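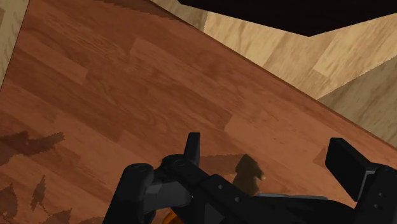

Hafiz Wuisan wrote to us in November that the success labels could not be right, that he had replayed one episode after another marked as a good grasp and watched the fingers close on air, and would we please look into it before anybody trained on the thing. He was right, and we are very grateful to him. Most of this README is the long answer to his short message.

Judgate: simulated tabletop grasping, corrected release

What is in it
Judgate holds 2387 simulated episodes of a single arm with a two-finger gripper working over a table with household things on it. Every episode has rendered views, joint positions, the commanded finger width, the measured finger width and a success label. It was made at Nekex with our own scene builder, Kirnow, and nothing in it was recorded on a physical robot.

What went wrong
The success label was supposed to look at the measured finger width once the fingers had stopped moving. If they stopped short of fully closed, something was between them, and that counted as a grasp. During a tidy-up of the export script, the label was switched to the commanded width by mistake. The command tells you what the controller wanted, poor thing, and it often wanted to hold an object that was no longer there. So the label said yes, and so did our summary table, and we were rather pleased with ourselves for a while.

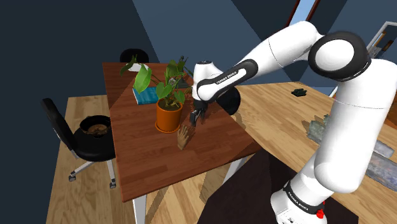 The second fault took longer to find. In 36 episodes the wrist came down with a small sideways offset, left over from an old calibration file that Kirnow loaded whenever the newer one was missing. It did this without a warning – there is one now, and it stops the run. Cristóbal Riquelme found it by plotting where the fingers ended up against where they had been sent, which we should have been doing from the start.

What we changed
Labels are now computed from the measured width, with a lift check added afterward: the object has to leave the table and stay up for 2 seconds. The offset episodes are still in the download, in a folder called offset_wrist, and they are left out of the default split. We kept them in case you work on failure detection and would like some honest failures to practice on. 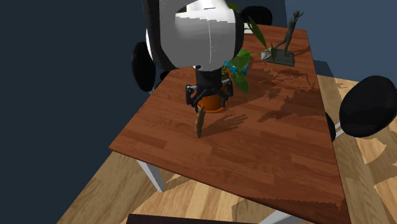 Judgate tabletop: gripper above the slender brown object, plant pot behind.

Known problems that remain
Shadows have stepped, ragged outlines in places. We have not fixed this, and a model that leans on shadow edges to judge height may learn something odd.
Contact between the fingertips and thin objects can jitter for a few steps. The lift check catches most false grasps from this, but please don't treat it as proof.
Collision stops are logged under 4 codes, and the last one is a catch-all. Read the joint data before drawing conclusions from it.

Safety note
Please don't run a policy trained on the first release on a real arm. It has been taught that closing on air is fine, and it will go on to lift, carry and place with full confidence and an empty hand. If you already have such a policy, retrain it on the corrected labels and test it at low speed, with a stop button within reach.

Reporting
Send the episode number and the step where things look wrong. A one-line message is plenty, and you needn't be sure of the cause.

Last edited April 14, 2026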